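이 사이트는 더 나은 이용 환경을 위해 쿠키를 사용합니다. [동의] [설정]

무라노라 실험 자동화 키트 사용 평가: 학생 프로젝트 중간 보고서
2022년 10월 31일 | 글: 라이네 프리에디티스, 리만타스 크루미냐
공유 12 · 댓글 91

우리 조의 과제는 대여용 자동화 키트 '무라노라'가 학부 실험실에서 쓸 만한지 평가하는 것이다. 안내서 첫 장에는 "설치 당일 첫 실험"이라고 적혀 있다. 어느 당일인지는 적혀 있지 않다. 우리의 경우 나흘째였다.

키트는 로봇팔, 손목 카메라, 동작 편집 프로그램 '니르코라'로 구성된다. 유리 기구는 실험실 것을 그대로 썼다. 평가 작업으로는 가루 시료를 둥근바닥 플라스크에 옮겨 담는 일을 골랐다. 1학년도 5분이면 배우는 작업이라 만만해 보였는데, 만만한 쪽은 우리였다.

가장 오래 걸린 것은 깔때기였다. 니르코라는 깔때기 대의 위치를 플라스크 목을 기준으로 저장한다. 코르크 받침을 조금만 밀어도 저장한 값이 전부 옛이야기가 된다. 결국 받침 위치를 먼저 맞추고 나머지를 가르치는 순서로 바꾸었다. 안내서에는 이 순서가 부록에 있다. 부록은 라트비아어로만 되어 있다.
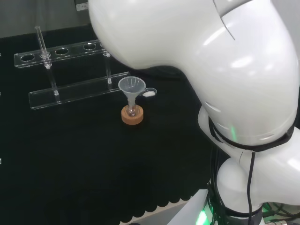
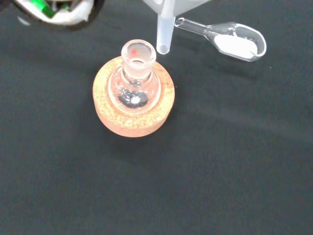
그림 1, 2. 코르크 받침에 올린 둥근바닥 플라스크와 깔때기. 유리 스쿱에 담긴 흰 가루는 그림 2에서 볼 수 있다.

옮기기 동작은 모두 200회 반복했다. 그중 사람이 손대지 않고 끝까지 진행된 것이 91회다. 판매 담당자 군아르스 에글리티스 씨는 이 수치를 듣고 "초기값으로는 훌륭하다"고 했다. 지도교수님은 같은 수치를 듣고 아무 말씀도 하지 않으셨다.

중단된 경우는 대부분 스쿱을 기울이는 단계에서 나왔다. 기울기 속도를 12단계로 조절할 수 있지만 뒤쪽 단계들의 차이는 우리 눈으로 구별하지 못했다. 반면 손목 카메라는 기대 이상이었다. 플라스크 안쪽을 거의 수직으로 내려다볼 수 있어 바닥의 가루를 확인하기 편했고, 조원들이 책상 위로 목을 빼는 일도 줄었다.

현재 의견은 조건부 추천이다. 같은 동작을 하루 종일 되풀이하는 연구실이라면 대여료가 아깝지 않을 것이다. 학기마다 실험대 배치를 바꾸는 우리 학과에는 아직 권하기 어렵다. 12월에는 액체 시료로 같은 평가를 진행하고, 부록 번역본도 다시 요청할 예정이다. 지난번 요청에는 부록이 한 부 더 왔다.

뉴스레터 구독하기 | 이메일 주소를 입력하세요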